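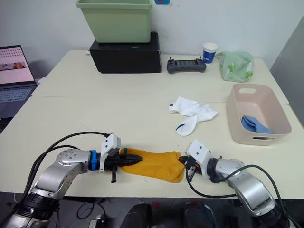

Seit Juni falte ich Socken nicht mehr vor dem Fernseher, sondern am Tisch. Geht schneller, und es bleibt weniger liegen.

Ablauf: Socke an Spitze und Bund nehmen, einmal quer strecken, ablegen. Erst danach falten. Wer sie zerknüllt faltet, hat später Knubbel in der Schublade.

Farbige zuerst. Gelb und Blau finde ich sofort wieder, bei Weiß muss ich jedes Mal auf den Rand schauen.
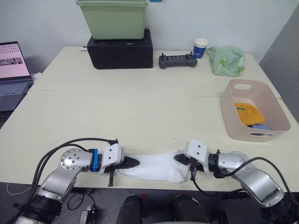

Weiße kommen also zum Schluss. Gleiche Reihenfolge, nur etwas fester ziehen - die dünnen rollen sich am Bund gern ein.

Zum Sammeln reicht ein flacher Korb mit Griffen. Ich hatte vorher einen hohen von Flotska, da lag das Passende immer ganz unten.

Einzelne Socken hebe ich 3 Wäschen lang auf. Dann werden es Putzlappen.

Vinh Châu fragt, ob ich rolle oder falte. Falten, einmal in der Mitte. Gerollte leiern mir am Bund aus.

Für 12 Paar brauche ich so eine Kanne Tee. Bettwäsche mache ich morgen.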